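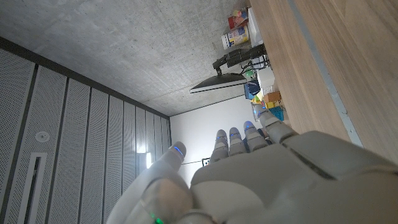 Teaching a robot hand to clear a desk, a thread

Posted by Yasir Bugti, Nov 3, 2025

1/ I've been driving a five-fingered hand by remote control since June. People keep asking what the work is like, so I'm going to write down how we do it at the Bramville lab and what I'd do differently. Long thread, mute if you need to.

2/ The basic job: I wear a glove and hold a tracker, the robot copies me, and every run gets recorded from the wrist and from the joints. One run is called a demo. The policy trains on demos. If my demos are bad, the policy is bad in the same way.

3/ The task we're on now is desk items. Pick up a small box, move it, put it down without knocking over its neighbors. I thought this would take us a week. It did not take a week.

4/ Our current set is 507 demos that passed review. We threw out 100 before that. Most of those were my fault and most of my faults were hesitation.

5/ Hesitation is the big one. When I'm unsure of the grip I stop above the box and wiggle. I can tell it's thinking. The policy can't. It learns that stopping above a box and wiggling is part of picking up a box.

6/ So the rule now is that you decide on the grip before you hit record. Thumb side, finger side, how high you lift. If you change your mind halfway, end the demo and start over. Don't try to save it.

7/ Second rule: rest the hand between runs. Yours, I mean. After 20 demos in a row my thumb starts drifting inward and I don't notice until I watch the playback. We switch drivers at that point whether anyone feels tired or not.

8/ About thumbs. The thumb is harder than the four fingers put together. My thumb and the robot's thumb are not the same length and don't swing from the same place, so the mapping is a compromise. Dehghan (that's our name for the retargeting code, long story) gets the fingertips right and lets the knuckles land wherever they land.

9/ That works for cans and tall boxes. It's poor for flat things. A stack of sticky notes is still the item I like least. You need the fingertips nearly level with the table and the mapping wants to curl them.

10/ What helped was teaching that one by hand instead. You put the arm in its soft mode, take hold of the wrist, and walk it through the approach yourself. Then you go back to the glove for the fingers only. Slower to record, but the approach angle comes out the same each time.

11/ Showing by hand has its own problem – your arm ends up in the wrist camera. For a while we had a policy that did well with a human forearm in view and badly without one. We now replay the recorded motion with everyone standing back, and keep only the replay.

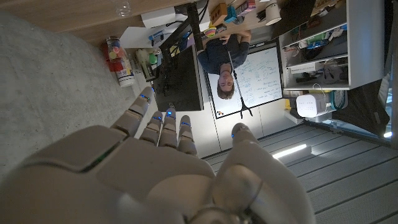
12/ Someone is normally at the desk while we run. They reset the items, watch the playback, and keep the stop button close. I've pressed that button plenty of times from that side and I'd tell any new driver to spend their first days there before touching the glove. You learn what a bad approach looks like when it isn't yours.

13/ Camera placement. With a wrist camera, up in the picture can be any direction. New people find it hard to drive from, and some get a little sick. My advice is to drive by looking at the robot directly and leave the wrist view for review.

14/ It does mean the training data is full of ceiling, walls and floor at odd angles. We worried about that at first. We tried rotating everything upright and the results on our task were no better, so we dropped it.

15/ Clutter. We used to clear the table and put out one item. The policy was great at one item on a clear table. Then we went over to the Stanmont site, where the desks look like desks, and it reached for a cable. Since then we record with the clutter left in.

16/ We still move things between demos. Small moves, a hand's width, and a turn of the box every few runs. If the teal box always sits next to the orange one, the policy will look for the pair.

17/ Where we are today: the last check was nine boxes in a row placed with no neighbor knocked over. I'm pleased with that. Cans are worse, they roll. Sticky notes I would not show a visitor.

18/ Next up is Prastolitz, which is the same task but with two drivers giving demos in their own style. I grip low, the other driver grips high. The question is whether the policy picks one or lands somewhere in the middle and misses. My guess is the middle.

19/ A few replies asked about the glove. Any glove will do if it's calibrated every time you put it on. Ours takes a couple of minutes: flat hand, fist, thumb to each fingertip. Skip it and you'll spend an afternoon recording demos with a bent index finger. I have done this twice.

20/ I'll add to the thread when the two-driver numbers are in. Questions about the soft mode are welcome, I left a lot out there.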